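Home | Syllabus | Readings | Labs | Contact
Category: Course Handouts / Service Robotics

Unit 2. Tidying as a Manipulation Problem

Instructor: Elango Unnithan

Chore automation is usually divided into floor tasks and tabletop tasks. Floor tasks (vacuuming, mopping) need coverage and obstacle avoidance, and have been sold as products for years. Tabletop tasks need grasping of mixed objects, and remain mostly in the lab.

The difficulty lies in the mix. A sneaker is partly stiff and partly soft, and its laces catch. A plush toy deforms under any grip. A flat, thin item such as a book offers almost no edge to a parallel gripper when it lies on the table. Ribbed soft pads help with the first two cases and do little for the third.

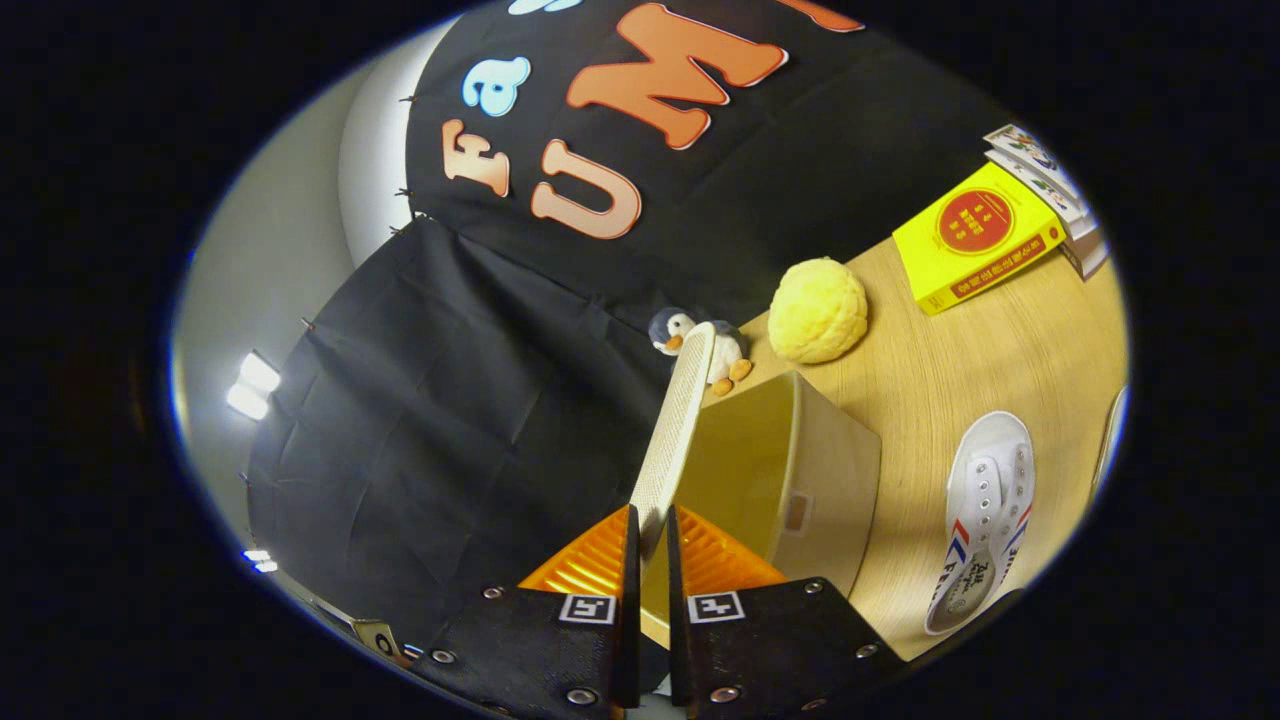

2.1 What the trials measure

The Dresholm tidying set uses 200 household items. A trial counts as a success if the item is inside the bin when the arm retracts. In the March runs the Lirkoletti planner completed 887 trials. Median time per item was roughly 55 seconds, well above that of an adult doing the same job.

2.2 Open issues

Overlap: when one item partly covers another, segmentation often merges the two.
Placement: dropping into an open bin is tolerant of error. Pairing shoes or stacking booklets is not.
Recovery: most planners retry the same grasp after a slip.

Reading for next session: Subramaniam, chapter on compliant fingers. Bring the Meltov worksheet, problems 1 and 2 completed.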